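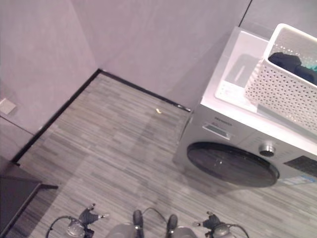

Siriwardena preguntaba ayer por qué el club se empeña en hacer la colada si hay retos mucho más vistosos, y que si de verdad vamos a presentarnos con eso en abril. Pues sí, vamos con eso, y como me pilló con el café recién hecho (y ya sabéis cómo soy), abro hilo 🧵

**1/** La prueba de Stusport se llama «tareas de casa» y la lavadora es, de largo, la que menos equipos eligen. A mí me parece preciosa. La ropa no tiene forma, cada prenda cae como le da la gana y no hay dos intentos iguales.

**2/** Somos 19 en el club de Vurner este curso, casi todos de primero, y muchos llegaron sin haber programado en su vida. Los he repartido en 3 grupos: cesta, puerta y mandos. Bueno, repartido… se repartieron solos mientras yo buscaba el alargador.

**3/** El grupo de la cesta lo tiene peor de lo que parece. La ropa oscura amontonada es un suplicio para el detector, que ve una mancha única y no sabe dónde acaba una camiseta y empieza la siguiente. Llevan dos semanas etiquetando fotos con una paciencia que yo a su edad no tenía, os lo juro.

**4/** Los de la puerta están con otra historia: el cristal oscuro brilla y engaña a la profundidad. De momento buscan el borde redondo y calculan desde ahí. Ayer por la tarde, de 8 intentos, 3 buenos. ¡Hubo aplausos y todo!

**5/** Con los mandos vamos flojos, no os voy a mentir. Girar la rueda hasta el programa correcto pide una finura de muñeca que todavía no tenemos, y el reglamento quita puntos si te pasas de posición. Si alguien de Bendivside lee esto y quiere contarnos cómo lo resolvieron el curso pasado, le invito a merendar.

**6/** Y volviendo a la pregunta, que me enrollo: elegimos la colada porque la propusieron ellos. Votaron, salió por mucho y me hizo una ilusión tremenda, la verdad, porque yo iba con una propuesta de apilar vasos que no le gustó ni al gato.

**7/** Para quien quiera ayudar: nos vienen bien toallas viejas y calcetines sueltos, cuantos más colores mejor. Se dejan en la entrada del taller de Vurner, por las tardes a partir de las cinco. Mañana sigo con lo de la rueda, que tengo a medias un dibujo de la muñeca.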